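Pimitby Forums > Automation > Perception & Planning
Thread: Grasp planner hates my clear bottle, what are you all running?

gantrygoblin
OK so I've been running Stiveo for segmentation and the Veltach planner on top of it, single arm, one gray bin, mixed junk. Blocks are great. Anything matte is great. Then I drop in a clear bottle and the depth map just has a hole where the bottle should be, and the planner happily decides that's free space and sweeps the fingers right through it. Up to 17 bad plans a night in the log. I've tried turning exposure down and it made the floor noisy too. Help?

slowloop
Welcome to the club! Depth on clear plastic is a lost cause on most sensors. I quit fighting it and run a plain RGB mask for transparent stuff, then assume the object sits on the bin floor and give it a fixed height. Crude, but the planner only needs something to avoid.

fernbelt
Gonna disagree with slowloop a bit. Fixed height works until the bottle leans on a wall, and then you're pushing the wrist into it from the side. Fill the hole from the edges of the mask instead. Urban has a depth completion node that does this and it isn't hard to hook up. I think I changed 5 lines in my launch file.

slowloop
I tried the Urban one on Thursday. It smears the bin wall into the object and my collision checker rejects everything near that wall. I'd take a dumb box over a smart blob any day.

gantrygoblin
The leaning thing is my problem too, so fixed height scares me. Could I do the box but tilt it to match the long side of the mask?

fernbelt
Tilt it sideways, sure, but the mask won't tell you the pitch. And @slowloop your wall smear sounds like you left the bin in the cloud. Subtract the bin model first, then complete. Order matters a lot there.

slowloop
Huh. I did leave the bin in. Will retest – still not promising to like it.

cratewalker
Different question, what are you doing about cables in your self-filter? My arm has its dress pack looped way out past the wrist and every so often the filter misses it, so I get a phantom obstacle hanging right over the pick. I'd check that before blaming the bottle. Some of those 17 could be the cables.

gantrygoblin
Oh no. My filter is only the stock link meshes, no cables at all. I never even thought of that. So what do you do, fat capsule around the wrist?

cratewalker
Yep, 2 capsules, one along the forearm and one over the loop. You lose a little detail right around the gripper but the phantom stuff mostly goes away. Mine's a KUKA with a yellow cable and a bunch of black ones, and the black ones are the worst for depth. My bin with a clear bottle in it too, so you can compare:
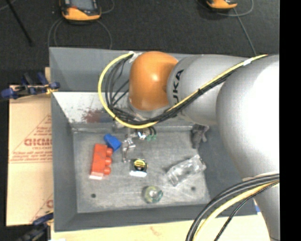
Re: Capsules vs. mesh for the self-filter

fernbelt
Splitting this out so the bottle talk can stay up top. I'd go with a mesh for the forearm and save the capsule for the loop, because the loop moves whenever joint 5 does and no mesh is going to keep up with that.

cratewalker
Fair, but then you're keeping two kinds of geometry in one config and I will absolutely mess that up at 2 in the morning. Capsules all the way for me.

gantrygoblin
Going capsules first since they're quick, then I'll rerun the same bottle set and post the log.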